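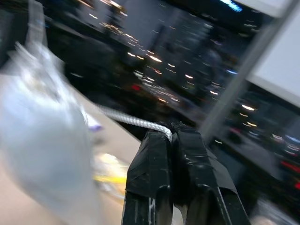

Third night running with the sourdough book and I've finally given up on it. Harriet Calloway lent it to me in January and swears by the rye chapter, but my starter smells like nail varnish and the last loaf could have propped a door open. So tonight I did the plaited one instead, the milk loaf Mum used to make — no starter, just a sachet of yeast and a lot of butter! I wanted the strands tight and even, like that white braided rope, and what I got was more of a badly packed scarf. Tasted lovely though.

Oven was on at 178 because the dial won't sit at 180, and I gave it 22 minutes, then a few more when the middle still wobbled. Next time I'll put foil on top (the ends caught a bit). Intan came round at half past six and had two slices standing up with her coat on, then took the heel home for Afiq.

Rang Kurniawati after. She's moving to Brundasholm after all, she's got the flat with the tiny kitchen, and I was pleased for her and then a bit flat myself once I'd hung up. Must find her a decent loaf tin before she goes. Need more flour too, and the blue bowl's got a chip in it.

Recent entries
Rye, attempt two
Harriet's book
The bus to Keltent
Soup for 18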